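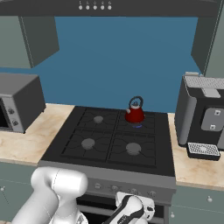

*Kekum at the stove in the practice kitchen, back right burner lit, red kettle on.*

Kekum is the arm that Tanvir Bepari and I have been building in my half of the garage on Mackay Street since October. The real one has a shoulder, an elbow that groans, and a wrist held on with optimism. The rendered one has smooth white links and no visible screws, and I try not to resent it. All the stove work happens in the simulator for now. My wife has a real stove, and she has expressed a view about it.

The software half goes by the name Talent. Tanvir picked that on a good day, before it had run. It has grown to 3,738 lines, a fair number of which are commented out and kept for sentimental value. You give it a job, it plans a path for the arm, and then you sit with your coffee and watch a gripper consider a knob.

Knobs are the whole project at this point. We had a list of other jobs once. Muireann Horgan, who lets us use the big bench at Clollis on weeknights, asked in the fall when we'd be making dinner, and I said something breezy that I have since had read back to me. A knob is small, it sits on a front panel under a lip, and it wants to be approached straight on by a hand that isn't also leaning on the oven door. Talent's early idea of an approach was to come in from the side like somebody reaching for the remote without getting up.

We log every run. The tally as of this week is 1,975 tries at a knob, any knob, and 1,307 of those ended with the gripper touching the right one. Touching is a generous category. Gregor Cairns wanted a separate column for "turned it on purpose," so we added one, and I'd like to leave those numbers for another page.

What changed in the last couple of weeks:

- The wrist now squares up before the fingers close. Tanvir's fix, four evenings, one argument.
- The elbow is allowed to swing out wide to the right. I had it penned in for fear of the cabinets, and the poor thing was trying to work with its arms folded.
- Heights are measured from the countertop now. They used to be measured from the floor, and I had typed the floor in wrong.
- The kettle counts as an obstacle. I thought it already did.

The elbow change bothered me more than it should have, so I went back and replayed the same stove job from a few different viewpoints to see how much room the arm wants
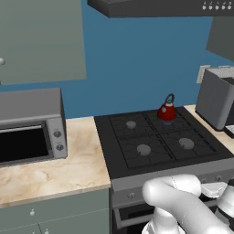 and the answer is more than my garage has got. In the simulator there's no water heater at your back. On Mackay Street the same swing takes the elbow through a shelf of paint cans, and I like those paint cans where they are. So either the base moves 2 feet toward the door or the bench goes to Clollis for good, and I have been putting off that conversation with Muireann by cleaning the gripper a lot.

Aqeel Bajwa has offered us a dead range from his rental, controls intact, if we can haul it. It has no gas line, no power and one missing grate, so it's about the right level of danger for us. Kevin Brennan has a truck and hasn't been told yet.

Once the range is in, the plan is to run Talent on the real arm with the speed way down and somebody's hand on the off switch. Tanvir says his hand. I say mine. We're both still writing up why.

If you want the logs, ask either of us at the bench. Bring your own chair - the good one is holding up the shoulder motor.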